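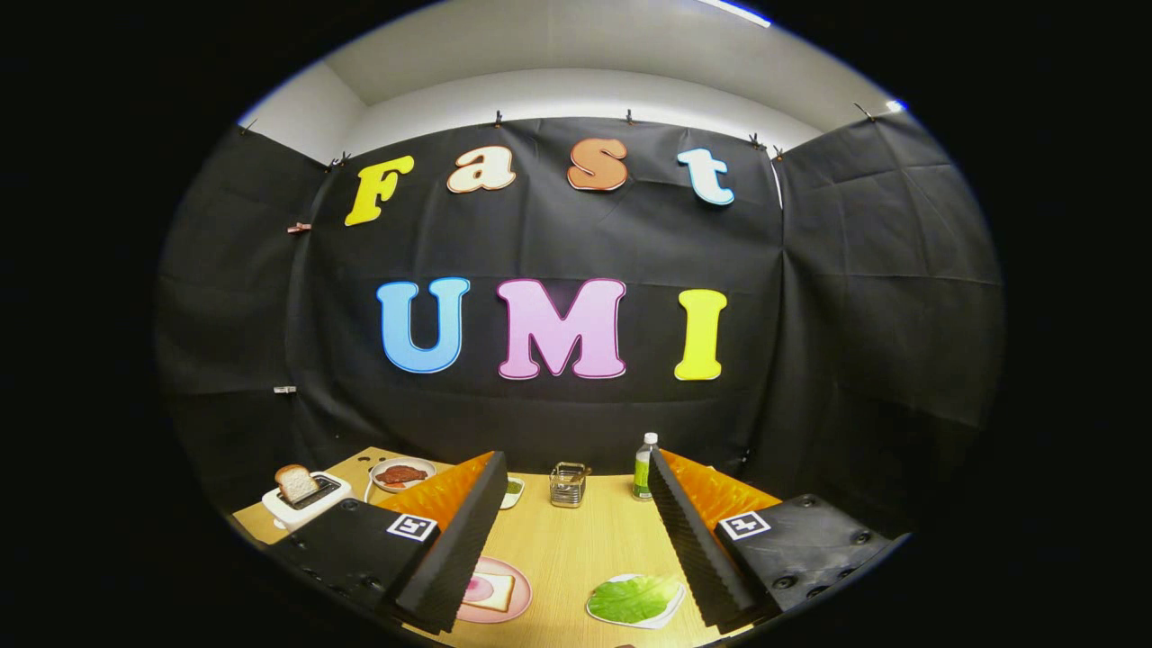
Colorful letters on a black cloth, held up with binder clips.

My town library has 2 reading rooms, one copy machine and a return box that makes a terrible noise when the book falls in. I moved to Ustetti nine years ago and I borrowed my first English book there before I had a bed. So I am not a neutral person in this matter, and I want to say it at the start.

Since December the library offers us Clakumell. It is a service on the phone. You pay nothing, the town pays, and you can read or listen to as many titles as the license allows. The letter we received says 3,590 titles. I have looked through the list for two evenings and I found many books about losing weight, many detective stories from the same three writers, and some very good ones too. I do not want to be unfair. My neighbor listens to novels while she irons and she is happy.

My problem is with the other half of the letter. In order to pay for the license, the library will buy fewer paper books this year. Last year it bought 396. This year the number is not given, only the word "reduced", and I have lived long enough in two languages to be afraid of this word.

People say to me that a book is a book, on paper or on a screen. For the reader maybe it is so. For the library it is a big difference. A paper book that was bought in the time of our grandparents still stands on the shelf and the town doesn't pay for it again. The title on the phone is here as long as the contract is here. If Clakumell raises the price, or loses its agreement with a publisher, the book goes away one night and you will not even see an empty place where it was standing.

I also think about how we find books. I never searched for the history of salt. It was lying on the cart, somebody had returned it, and I took it home because the cover was blue. The program on my phone shows me what is similar to what I have read before. This is polite of it, but I already know what I like.

In Makowska, where my sister-in-law lives, they did it differently. They took the electronic service, a smaller one, and they paid for it with the money from the old film collection that was not borrowed anymore. The budget for paper stayed the same. It is a town of 2,000 people, much smaller than ours, and they managed it. I asked at our desk why we could not do the same and the answer was that the contract is already signed for this year – all right, but a year ends.

There is also the question of the branch on Prokport street. It is open only in the afternoon now, until five o'clock. A person who works until five can go there and look at the door. If there is money for a new service, I would like to see first one evening in the week when the lamp is on and somebody is sitting behind the desk.

I will use Clakumell, I have it on my phone already and I am in the middle of a long Portuguese novel. But I will also keep asking how many paper books were bought, and I ask other readers to write this question on the yellow cards near the entrance. They are read once a month. The pencil is usually missing, so take your own.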